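Chapter 12
The Second Book

I wrote my first fantasy novel in a kind of happy fog. I had a city, Prarnard, and a girl who could hear bells that hadn't been rung yet, and I threw in everything I liked (ferries, bad soup, a duel in a laundry) without one thought for the poor person who would have to write the sequel. That person was me, and she was furious.

So this chapter is about book two. We've spent a long time on openings and endings, and you've hopefully got a finished draft of something by now, or at least a pile of scenes that lean on each other. Now I want you to think about what happens when a reader closes that book and wants more of it. What exactly do they want more of? It's a harder question than it sounds, and most of the sequels I've given up on gave up on it first.

What you'll work on in this chapter

Finding the promises your first book made, including the ones you didn't mean to make

Catching up new readers without boring the old ones

Keeping a record of your world that you can still use a year later

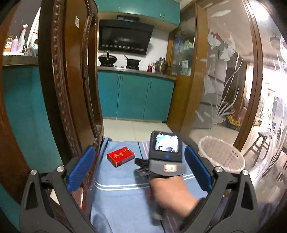 12.1 Promises you made by accident

Every book makes promises. Some are big and loud: the lost brother is alive, the king is lying, the door under the theater will open. You know about those because you put them there on purpose. The trouble comes from the little ones.

In my Prarnard book I mentioned, in half a line, that the heroine's aunt never crossed water. I needed her to stay home for a scene, that was all! But readers loved that aunt, and the question I got over and over was what had happened to her on the water. I had no idea. I hadn't thought about it for a second. And yet they were right to ask, because I'd written the line as though it had a story behind it.

Before you plan your sequel, read your first book with a pen and put a mark next to anything a curious stranger might ask about. Don't try to be clever yet. Just mark. You'll end up with far more than you can use, and most of them can stay as texture. A few will jump up and down and wave at you, and those are where your second plot is hiding. 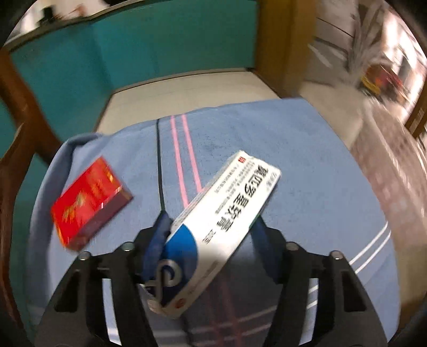

Figure 12.1. A white carton marked 莫匹罗星软膏, on a blue cloth.

12.2 The catching-up problem

Some of your readers will have finished book one last night. Others read it years ago and remember a boat. And a few will pick up book two at an airport with no idea there was a first one. You have to start one story for all of them, on the same page.

My early attempt at this was a disaster. I opened with the heroine looking out of a window and thinking through the entire plot of the first book, in order, with names. It ran to three pages. My writing group at the time read it politely and then asked when the book was going to start.

What works better for me is to put the old story under pressure. Suppose your first book ended with the harbor town of Tukau burning down. You could tell us that. Or you could have someone try to pay for breakfast with a Tukau coin and get laughed at. The old readers feel a pang, the new ones learn that Tukau is gone and its money is worthless, and the person still has to get breakfast somehow - so we're already moving.

Try to hold back anything the reader doesn't need for the scene in front of them. If the dead wizard doesn't matter until the middle, let him stay dead and quiet until the middle.
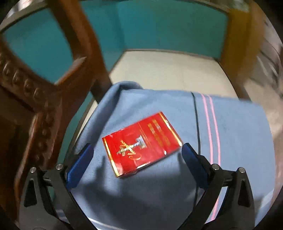 Figure 12.2. Red box with a gold stripe at each end.

12.3 Keeping a world file

You need somewhere to write things down. I use a plain notebook with one page per place and one per person, and I add to it at the end of each writing day, while I still remember what color I made the horses. Fancy software is fine too if you'll keep using it. I never did.

Put in the boring facts. Eye color, street names, how long it takes to get from one city to the next, what people swear by. In my second book the festival of Beltodance fell in September, with apples and cold mornings, and in the first I'd had everyone dancing barefoot in spring mud. I fixed it with a line about two Beltodances, a lesser and a greater, and then had to build a whole calendar to hold the thing up.

Before you read on

Take out your draft and find 12 small facts about your world that you've never explained. Write each on its own line. Choose two that you'd like to know more about yourself, and write a paragraph on each from the point of view of somebody who would rather keep it secret. Keep these paragraphs handy, as we'll use them in the next section when we start on the outline.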